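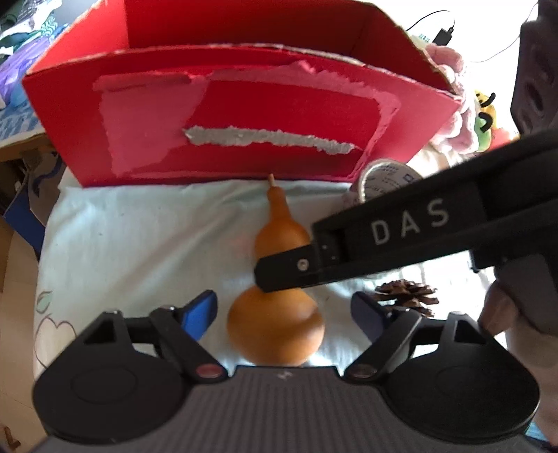
Scene rules for handheld gripper sessions, what do you lot do?

bimport_bench
Trying to write one page of house rules for table demos. Draft so far:
1. Cloth down first, flat as you can get it.
2. Target item in the middle, stem or handle pointing away from the operator.
3. Fingers fully open before the first approach.
4. Free hand stays off the cloth.
Stuck on clutter. Dijkstra wants everything off the table bar the target. I say leave it. Thoughts?

fikell39
Leave it. Boxes, tape, plush toys, whatever. A gourd on a bare cloth teaches you gourd on a bare cloth.

stenus_ops
Disagree. Clutter fine, but LOG it. We had 99 takes with a pine cone sat next to the target and no note which one was meant. Binned the lot.

fikell39
that's a labelling problem tho, not a clutter problem

stenus_ops
Same thing at 5 in the afternoon when you're the one sorting it

wobblyjaw
Rule 2 is daft for odd shapes. Gourd has a waist, grip there or on the fat end? Say which. Direction of the stem matters less imo

bimport_bench
Fair. Changing 2 to "state grip point before you start". Keeping the stem bit, makes resets quicker.

wobblyjaw
Resets being identical is what I'd avoid. Turn it a bit every take

stenus_ops
Add one for screws and pads, check before each session. Finger pads shift and you dont notice untill halfway.

bimport_bench
Good one, going in as 5. Clutter stays, logged. Will argue it out with Dijkstra in September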